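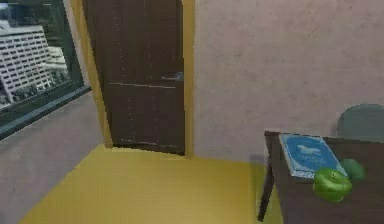
A rendering of a compact room with a wide window facing the city.

Apr 11, 2025
By Serena Leone

Custstead Housing Office Opens Applications for Small Rental Units

The Custstead Housing Office will accept applications for 178 small rental units at the Avia building on Chmielewska Street, the office announced. The units are intended for single adults and couples who work or study within city limits.

Applicants must submit proof of income and one form of identification. Forms may be completed online or at the office counter. Households now on the general waiting list keep their place if they apply, and 40 of the units are set aside for them.

"Demand for smaller homes has outpaced what the city can offer," said Rosalba Cattaneo, director of the Housing Office. "We received 494 inquiries before the application period was announced."

Rent will be set according to income and reviewed once a year. Leases run for 12 months and may be renewed. Parking is not included — residents may apply separately for a street permit.

Selection will be made by drawing, and the first tenants are expected to move in this September. Residents of neighboring Cirkdale may apply if they are employed in Custstead.

Comments

Gualtiero Valentini
Is the drawing open to the public? The last one was not.

Debora Orlandini
Rent by income is fair, but please publish the table before people apply.

Anika D.
I work in Custstead and live in Cirkdale, so glad to see that last line.

Contact the newsroom | © 2025 Custstead Public Notices | Back to top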